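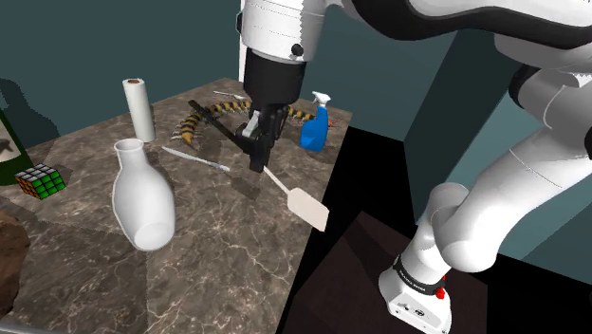
**Do I need my own tools for the pancake supper?**
No. Griddles, bowls, spatulas all at the hall. Bring an apron if you have one.

**What time do I show up?**
Cooks at 4:30, servers at 5:15. Doors open at 6. Please dont park behind the kitchen – the Beddoe truck needs to get in with the milk.

**How much is a plate?**
$17 for a family plate, $2 for extra bacon. Cash or card. Kids under five eat free.

**Is there a gluten-free batter?**
Yes, separate griddle, far end. Ask for the Wondus mix. Runs out fast.

**Can I freeze leftover batter?**
You can, we don't. Comes out flat. Freeze the cooked pancakes instead, wax paper between them, then straight in the toaster.

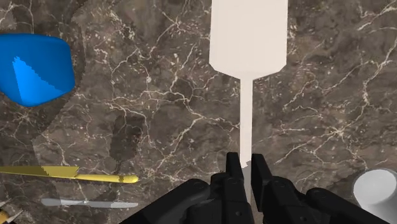

Štefánia Vondráček: I do freeze mine, and it's fine if you stir in a bit more baking powder after it thaws. Buttermilk batter only though.

OK, so try that at home. Not at the supper.

**How many seats?**
119 per sitting. Second sitting at 7:15, same menu.

**Where does the money go?**
New hall roof. We have nearly $1,000 so far, long way to go.

**Rain?**
Still on. Its indoors.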